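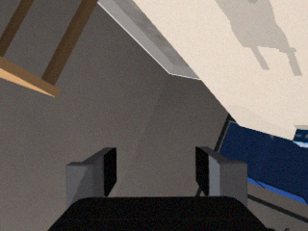

Notes for week six – collecting demonstrations in sim

OK, so last time we got the teleop setup running and everybody drove the arm for a while and had a lovely time knocking things over. Today we get serious (a bit) and start recording episodes you'd be willing to train on. I'm assuming you've done the Clirkholm reading. If you haven't, skim the first half tonight, the second half is mostly plots.

**What counts as one example**

One episode is one attempt at one instruction, from the moment you press record to the moment you let go of the controls. Each time step stores the camera views, the joint positions, the gripper opening and whatever command you sent. The instruction text gets stored once, at the top. Please write it the way you'd say it to a friend! "Pick up the orange box" is great. "Execute grasp on object 3" makes me sad, and it makes the language part of the model sad too.

**Wrist view and room view**

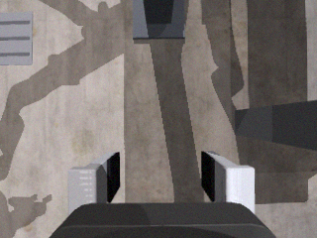

Shadows are the thing I want you to think about before you touch the randomization settings. A small policy will happily learn that a dark patch on a surface means "slow down" if every one of your episodes has the same dark patch in the same spot. In the wrist view you can get a big branching shadow over half the surface and another one running straight down between the fingers, with those stair-step edges you get from the renderer, and a person reads past all that in no time. Your model won't, at least with 50 episodes. So move the lights between batches and write down which light preset you used. Siiri Kütt lost a good chunk of June to this on the Stonance data and she's still a little grumpy when you bring it up.

The wrist camera is also where you check your grasps. The fingers always sit at the bottom of the view, so once you've looked at a few episodes you get a feel for what "lined up" looks like. The room camera is better for finding out where the arm went on the way there.

**Recording, the short version**

1. Reset the scene and pick a new seed.
2. Read the instruction out loud. I know, I know. Do it anyway.
3. Record. Keep moving, and if you need to stop and think for ages, throw the episode out and start over.
4. Mark it *success*, *fail* or *unsure*.
5. Every 20 episodes, swap operators.
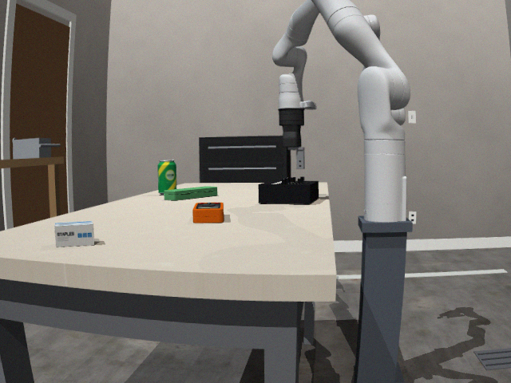
Keep your fails, by the way! People love to delete them and then wonder why the policy has no clue what to do after a missed grasp. A fail where you miss, back up and try again is worth more to me than another perfect run (I'd take a whole folder of those). The ones to delete are the broken recordings – dropped frames, wrong instruction, somebody's sleeve on the controller.

The Watport set we'll compare against has 733 episodes, and we won't get anywhere near that in class, so don't panic. I'd like 40 usable ones from each pair, with the start positions spread out as much as you can stand. Most people put the objects in the comfortable middle of the table every single time. Try the corners, and turn things sideways.

**For next time**

- Upload your episodes to the Urbonaitė folder by 13th December, one subfolder per pair.
- Add a text file with your light presets and seeds.
- Watch five of another pair's episodes and label them without looking at their labels. We'll compare in class and argue about the *unsure* ones.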